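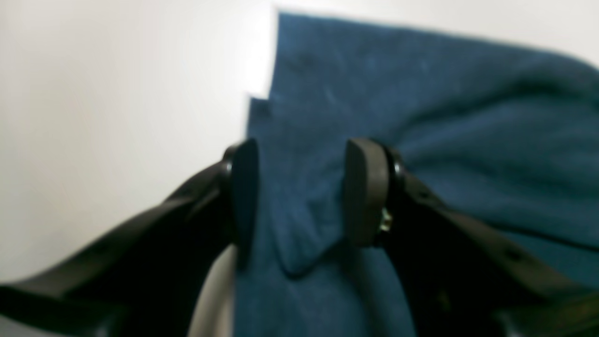 July, late afternoon, stick bench

Okay, back on the grip problem from the Tirnberg camp. The team there plays on a water-based turf and by the second half everyone's hands are soaked, so the complaint is always the same — the stick twists on hard tackles. I regripped two of the Furneck sticks this morning, one with the chamois wrap and one with the cushioned tape, and left them on the rack while I dealt with the goalie kickers (strap stitching again, same side as last time, I'm starting to take it personally).

Wrap notes before I forget. Start at the top of the handle and go down, overlap a third, pull harder than feels polite. I went too easy on the chamois one and there's a soft spot right where the lower hand sits. Going to strip it and redo it. The cushioned one feels great in dry hands, a little fat for the smaller players, and I bet the midfielders will hate it!

Weighed stick 201 before and after because the tag said it had been "feeling heavy." It has two old grips under the current one. Two! Whoever wrapped it last just kept going. I cut all of it off down to the bare handle and now it's a completely different stick, so please, everybody, peel before you wrap. I'm writing that on the board too.

Tried the twist test on the bench with the handle dunked in the bucket first. Chamois held nicely wet. The cushioned tape let go early, then grabbed again, then let go, and I couldn't get the same reading back to back. Could be the clamp slipping and I should rule that out before I go blaming the tape. The jaw liners are pretty chewed up.

Asked Mansour for another roll of the thin chamois, plus finishing tape, the stretchy kind. They're out of white until next month so we're getting whatever color comes. The Jallari juniors won't mind, they'll probably fight over it.

Still to do:
new liners for the clamp
rerun the twist test, wet and dry, both grips
redo the soft spot on the chamois stick
toe chips on the practice sticks, sand and fill
find the good scissors

Bucket water needs changing, it's gross. Leaving the cushioned stick out on the bench overnight to see how long that tape takes to dry through.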